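Section 4: Setting up the Rollberg cold therapy unit for home use after shoulder surgery

Read this section before you fill the unit for the first time. It covers the Rollberg 11 and the shoulder wrap that comes with it. If you were given the Enness knee wrap, use the separate leaflet in the carry bag.

4.1 Before you start

You will need cold tap water, ice cubes, a dry T-shirt or thin cloth, and the power adapter. Have someone help you for the first few days. The full reservoir is too heavy to lift with one arm in a sling.

4.2 Filling the reservoir

1. Set the unit on a flat, stable surface, level with the shoulder or slightly below it.
2. Unlatch the lid and lift it straight up.
3. Add 600 ml of cold water.
4. Add ice up to the upper line. Do not pack it down.
5. Close the lid until both latches click.

Caution: Do not use hot water, salt, or gel packs in the reservoir. They can damage the pump.

4.3 Fitting the wrap

1. Put on the T-shirt or lay the cloth over the shoulder. The wrap must never touch bare skin or the dressing.
2. Place the wrap with the hose pointing down the back.
3. Pass the long strap under the opposite arm and fasten it at the chest. You should be able to slide two fingers under it.
4. Push the hose connector into the port until it locks.

Note: Leave your sling on unless your surgeon has told you to take it off for this.

4.4 Running a session

1. Plug in the adapter and press the green button once.
2. Wait two minutes for the wrap to fill, then check the connector for drips.
3. Stop after 20 minutes, or sooner if your care team gave you a shorter time.

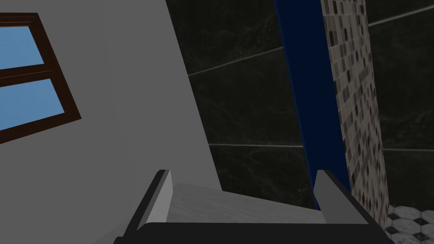 4. Lift the cloth and look at the skin before you put the unit away. Mild pinkness is normal and should fade.

Caution: Stop at once if the skin turns white, blue, or blotchy, or if your hand goes numb. If you had a nerve block, wait until feeling has fully returned before the first session.

4.5 Draining

Empty the reservoir after the last session of the day and leave the lid open overnight. Replacement hoses are listed under part 371 – order through Katstead Home Supply, attention Ademir Godoy.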